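DILLIMONT TRAIL RIDERS
Minutes of the General Meeting, 25 May 2023

The meeting was called to order at 7 p.m. in the grange hall at Dillimmont. A quorum was present. The March minutes were approved with one correction: the trail closed for mud was the Sevis Loop, and the Tufa Trail stayed open.

Finances
The balance was read and accepted. Paid since March: gravel for the trailer lot, printing of trail maps, and the camp deposit at Zoditz. There are 98 paid memberships. Renewals not received by the next meeting come off the mailing list.

Trail conditions
Sevis Loop is open again to horses. The low crossing is still soft on the east bank and riders are asked to go single file there. Three downed trees on the upper section have been cut and pulled back. A fourth is hung up in another tree and was left for the county crew. Ride around it on the uphill side.

Tufa Trail is dry and in good shape as far as the second gate. The latch on that gate does not hold. A chain has been put on it. Please hook the chain behind you, as there are cattle on the other side until fall.

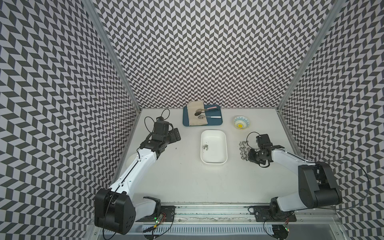

Water at camp
The hand pump at Zoditz camp is working but slow. Members discussed hauling a stock tank up for the summer ride. Some felt the creek was close enough. Others pointed out that the bank is steep and several horses refused it last year. Motion made and seconded to buy a used tank, cost not to exceed $54. Motion carried.

Summer ride
The camp has 33 sites with high lines. Tie-rail sites are first come. Stallions must be listed on the sign-up form. Weed-free hay only, and proof of a negative Coggins test will be checked at the gate. Dogs stay in camp on a leash. Supper is potluck both nights.

Old business
The bridge sign at Sevis has not been replaced. Tabled again.

New business
A request came in to share Tufa Trail with a mountain bike group. Discussion was long. Members want to know the hours and the direction of travel before voting. A letter will be sent asking for both.

The meeting adjourned after the vote on the stock tank was read back. Coffee and pie followed.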